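Looking after cloths, rags and tea towels

October 2018

I have written before on this page about knives and about the cleaning of drains. Several readers asked me then what I do with cloths. It is a small subject, but I have strong opinions about it, because I have ruined many good cloths in my life and I would like you to ruin fewer.

We have in our house a kitchen, a laundry and a small workshop in the garage. Each one needs cloths and each one wants to steal from the other two. So the first tip is the one I hold most strongly.

Keep the kinds apart

I use colour for this. White and light colours are for the kitchen, blue is for the bathroom and laundry, and anything dark or already stained goes to the garage. A cloth can move from the kitchen to the garage, but it can never come back. If you have children old enough to help, tell them this rule once and write it inside the cupboard door, then you do not have to tell it again.

When I lived in a flat in Volholm I had only one drawer for everything, and I once dried the wine glasses with a cloth that had been used for shoe polish. The glasses had to be washed three times and my guests could still smell it.

New tea towels

A new tea towel does not absorb water. It pushes the water around the plate. The reason is a finish which the factory puts on the cotton to make it look smooth in the shop. You must wash it out before the first use, and one wash is usually not enough.

Put the new towels in a bucket with hot water and two tablespoons of washing soda. Leave them overnight. In the morning the water is often yellow or grey. Rinse, then wash in the machine as normal with a little detergent and no fabric softener. Repeat if water still stands in drops on the cloth.

Red, navy and black cotton should be soaked alone, in cold water. I do the white paper test: press a piece of wet kitchen paper on the cloth for one minute. If colour comes on the paper, wash it alone again. I have had a dark red one which gave colour for five washes, and after that I stopped trying and gave it to the workshop.

Linen or cotton

For glasses I prefer linen. It leaves no fluff and it becomes softer every year. It is expensive, but mine are now 12 years old and only one has a hole. For plates and pots I use cotton with a waffle weave. It takes up more water and dries quickly on the rail. Terry cloth is good for hands and bad for almost everything else in the kitchen, as the loops catch on forks and graters.

Microfibre I keep for windows, mirrors and the stovetop. Please do not wash it together with cotton. The microfibre collects all the fluff and then you put the fluff on your window.

Fabric softener

I do not use it for any cloth which has to absorb. It leaves a thin layer on the fibre, the same problem as with the new towels. If your cloths are stiff, put half a cup of white vinegar in the softener compartment. The smell goes away when the cloths dry. Some people say that vinegar is bad for the rubber seal of the machine. I use it only once in a month, and my seal is still good, but I can not promise for yours. Never put vinegar and bleach in the same wash.

The smell

Everybody knows the sour smell of a dishcloth that has been left in the sink. It comes from bacteria and old fat, and a wash at low temperature will not always remove it.

My method is to boil. Take an old pot, big enough that the cloths can move, and cover them with water. Add one tablespoon of washing soda, not in an aluminium pot, because the soda attacks the metal and makes it dark. Let it simmer for 10 minutes with the window open and stir with a wooden spoon that you keep for this purpose. Let it cool before you lift anything out. Only plain cotton and linen should be boiled. Microfibre loses its grip, and anything with elastic will be finished.

If you do not want to boil, a long wash at 60 degrees with an oxygen bleach does nearly the same work. I have used Flundent powder for some years, which I buy at Griffiths, the hardware shop near the station. Any powder of this kind will do. Read the packet for the amount, and do not use more than it says – too much powder stays in the cloth and makes it grey.

The best cure is still to hang the dishcloth up after every use, spread open and not in a ball over the tap. In August, when our kitchen is cold and nothing dries, I take a fresh one each morning and do not try to save the old one for a second day.

Stains

Treat the stain on the same day if you can. Tea and coffee: cold water first, then a paste of bicarbonate of soda, leave it for an hour. Tomato: cold water from the back side of the cloth, dish liquid, then put it in the sun. The sun is very strong against tomato, and also against turmeric, although turmeric wants several afternoons. Blood wants cold water and salt, never hot. Candle wax should be put in the freezer, then broken off, and the rest taken out with a warm iron and brown paper.

Beetroot I have not solved. I wear an apron and use a dark cloth.

Grease is easier when the cloth is still dry. Rub dish liquid directly on the spot and wait a quarter of an hour before you add water. For old cooking oil that has turned sticky and yellow, you will maybe need two or three rounds.

Drying and folding

Outside is best. Shake each cloth hard before you peg it, and pull the corners so that it hangs square. If you do this well you do not need to iron. I peg tea towels by the short side, with a small overlap, so two towels share one peg. On our line I can hang a full load like this and there is still room for the pillowcases.

White cloths can stay in full sun. Coloured ones I hang in the shade or with the wrong side out, as red in particular will fade in one summer.

I fold in three along the length, then in half, then in half again, and I stand them in the drawer like books. You see all of them at once and you do not always take the top one. Put the clean ones at the back. In this way each towel gets the same wear, and you do not have two thin ones and ten that look like new.

Mending

A small hole in a tea towel is worth five minutes. Sew around the hole first with small running stitches, then go across in one direction, and then weave over and under in the other. It does not have to be beautiful. For a torn hem I use the machine with a zigzag stitch. Check also the hanging loop, it is always the first thing to go. A piece of cotton tape, folded double and sewn with a cross, will live longer than the towel.

When a cloth becomes a rag

When you can see light through the middle, it is time. Cut off thick seams, buttons and zips, because they scratch. Old shirts and flannelette sheets make the best rags for polishing. Jeans are too hard for polishing but good for wiping tools. Cut everything to one size. Mine are the size of a sheet of paper folded open, and they live in a Mono box on the garage shelf, the flat kind with a lid.

Synthetic fabric is no use for oil or water, it only moves the dirt to another place. I cut it for tying tomatoes.

A serious word about oily rags

This is the part I ask you to read twice. A rag with linseed oil, Danish oil or some wood stains can heat up by itself and start to burn, with no flame near it. It happens when the rag is crumpled or lies in a pile, because the heat can not get out. It can happen hours later, when you are in bed.

Never leave such rags in a ball on the bench and never throw them directly in the bin. Spread each one flat, in a single layer, outdoors, on concrete or over a metal fence, away from the house, until it is fully dry and stiff. Or put it in a metal tin with water and a tight lid, and ask your council where to bring it. Do not wash oily or petrol rags in the machine, and absolutely do not put them in the dryer. Even after washing, some oil remains, and the dryer is hot.

This applies also to kitchen cloths which have taken up a lot of cooking oil. I dry those on the line only.

How many do you need

Less than you have, I think. I keep enough dishcloths for one week and a few more, and the same of tea towels. When a new one comes as a present, the oldest one goes to the garage. If your drawer does not close, this is the place to begin. Take everything out on the table and hold each one up to the window. You will find some that you had forgotten, and one or two that should have been rags a long time ago.

Next time I will write about brushes and brooms, and how to get the hair out of them. 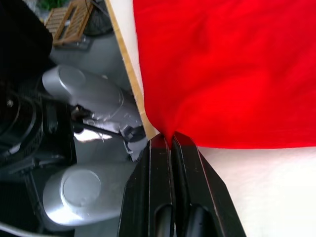
If you have a good method for beetroot, please send it to me by the form on the contact page, and say which fabric you have tried it on.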